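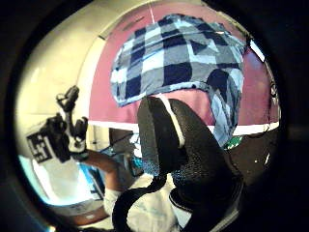
By Wagner Quintana

The cloth had been over the pink panel since April, and Maren had stopped seeing it. It was blue plaid, navy and gray and a paler blue, and the bottom edge had frayed where it had never been hemmed. Her mother had cut it from something larger. Maren thought it was a tablecloth. Her brother Anton, who called on Friday from Irkton to ask how the clearing was going, said it was a blanket from the car.

"What car?" she said.

"The green one. It was on the back seat. It smelled like the dog."

"It doesn't smell like anything now."

"Well, she would have washed it," he said.

She told him the clearing was going fine. She had done the hall closet and most of the bathroom. The workroom she had not started, but she was standing in it while they talked, and she said that as if it counted.

"The truck is 335 dollars if we book it by tonight," Anton said. "After that I don't know."

"Book it."

"You'll be done?"

"Book it, Anton."

After he hung up she put the phone on the windowsill and looked at what there was. Her mother had sewn in this room for most of forty years, first for the family and then for people in town, and in the last few years for nobody in particular. There were curtains for a house that had been sold. There was a coat with one sleeve. There were shoeboxes with the names of customers on the ends in pencil, and when Maren opened the one marked Kostiuk she found a zipper, a card of hooks, and a note that said call her about the lining.

She did not know whether anyone had called about the lining. Mrs. Kostiuk lived two streets over and had brought a casserole after the funeral, and had not mentioned it.

Maren got a trash bag and shook it open. She put in the patterns that had gone soft and torn at the folds. She put in the foam shoulder pads, which had turned orange and came apart in her hand. She put in a stack of Dosell catalogs, and then took them out again and set them by the door for the recycling. It was going quickly. She thought she could be finished by three and then eat something.

The fabric took longer. It was folded on the shelves in a way that made sense only to her mother. It was not by color and it was not by kind. A yard of yellow corduroy sat on top of a piece of net, and under the net was flannel with rabbits. Maren pulled out all of it and made piles on the floor. Anything longer than her arm went to the church sale. Anything shorter went in the bag. She held to this rule until she got to the rabbits, which were shorter than her arm, and which had been her pajamas. She put the rabbits on the windowsill next to the phone.

By two o'clock the windowsill was full.

She had known this would happen. It had happened in the kitchen, where she had kept a colander with a bent foot and a jar of rubber bands. Her husband had driven out the weekend before and looked at the box marked Keep, and had not said anything, and had carried it to the car. It was heavy. She had been grateful that he just carried it.

She turned to the panel then, mostly because it was the one large thing left. It was a pink that had gone a little purple, with a white strip along the bottom. Her mother had used it to pin things on while she thought about them. There had always been something up there, a collar or half a bodice, with a thread hanging down. The plaid cloth lay over the top of it in a heap, rounded, with one corner hanging loose on the right.

She had assumed the cloth was a dust cover. Now that she was close to it she saw it was a poor one. It covered the top and left the rest bare. If you wanted to keep the dust off, you would pull it down.

She took hold of the loose corner and felt that it was doubled. There was a second layer behind the first, turned in and tacked with long white stitches. She followed the stitches up with her thumb. They went as far as the top and over it. She lifted the whole thing off and carried it to the table.

Laid flat, it was not a tablecloth or a blanket anymore. It was the front and back of a shirt. The shoulders had been joined. One armhole had been cut and the other was only marked, in chalk, with a curve that stopped partway. The frayed edge was the hem, or would have been. Her mother always left the hem for last. She said people changed their minds about length.

Maren looked for the box. There was always a box. She went through the ones she had already stacked for the recycling and found it third from the bottom, with A. on the end in pencil and nothing else. In it were seven gray buttons, a spool of blue thread with the end caught in its notch, and a page torn from the notepad the bank gave out. The page had a list of measurements. Neck, chest, sleeve. Next to sleeve her mother had written, ask him, and underlined it.

She sat down on the stool.

Anton's birthday was in June. In March, when their mother could still manage the stairs, she had asked Maren on the phone whether Anton's arms were long. Maren had been in the parking lot at Jatutel with her lunch in her lap, and she had said she didn't know, they were normal arms. Her mother had said that normal was not a number. Maren had said she had to go back in. That was the whole of it. She had not thought about it again until now.

She picked up the phone from between the rabbits and a tin of chalk.

"I booked it," Anton said. "Eight in the morning."

"How long are your arms?"

"What?"

"Your arms. From the shoulder. Do you have a tape measure?"

"Why would I have a tape measure?"

"You put up shelves."

He went away and came back. She heard a drawer, and then the metal sound of the tape running out. He said it was hard to do by himself. She told him to put the end on the bone at the top of the shoulder, bend his elbow a little, and go down to the wrist. He said he knew where his wrist was. He dropped it once and started over.

"Twenty-five and a half," he said.

She wrote it on the notepad page under her mother's writing. Her own numbers looked large and careless next to it.

"What is this for?" he said.

"That blanket. The one from the car."

"What about it?"

"It's a shirt."

He didn't say anything for a while. She could hear a radio on his end, and somebody outside backing up a truck.

"She made a shirt out of the dog's blanket," he said.

"She washed it. You said so yourself."

"Is it finished?"

"No. It doesn't have sleeves. It doesn't have a collar."

"So it's a vest."

"It isn't even that. One armhole isn't cut."

"Huh," Anton said. Then he said, "I loved that blanket."

"I know you did."

"I mean, I asked her for it once. She said it got thrown out."

Maren turned the cloth so the good side was up. There was enough left over for sleeves. She had seen the piece an hour ago, folded between a pillowcase and some canvas, and it had been longer than her arm, so it was in the pile for the church. She got down on her knees with the phone against her shoulder and went through the pile until she found it.

She had not sewn anything since school. She knew how to thread the machine, because she had done it for her mother when her mother's eyes got bad, and she knew how to wind a bobbin. She did not know how to set a sleeve. She remembered that it was supposed to be difficult, and that her mother used to do it with the radio off.

"You're not going to try to finish it," Anton said.

"I might ask Mrs. Kostiuk. She used to sew."

"Didn't Mom do her sewing?"

"Only linings," Maren said.

She told him to bring blankets for the furniture, and straps, and to leave early, since they were working on the bridge. When he had hung up she put the buttons and the thread back in the box with the page. She folded the extra piece and laid it on top. The lid would no longer close, so she tied it with a length of seam binding.

It was past three. The church pile was all over the floor again and the shelves were not wiped. The panel looked plain without anything on it. There were pinholes all the way down, more of them on the right than the left, because her mother had been right-handed.

Maren put the shirt back over the top for the time being, so that it wouldn't get stepped on, and went to look for the other shoeboxes. There was still the question of Mrs. Kostiuk's zipper. She could take it over before supper and ask about both things at once.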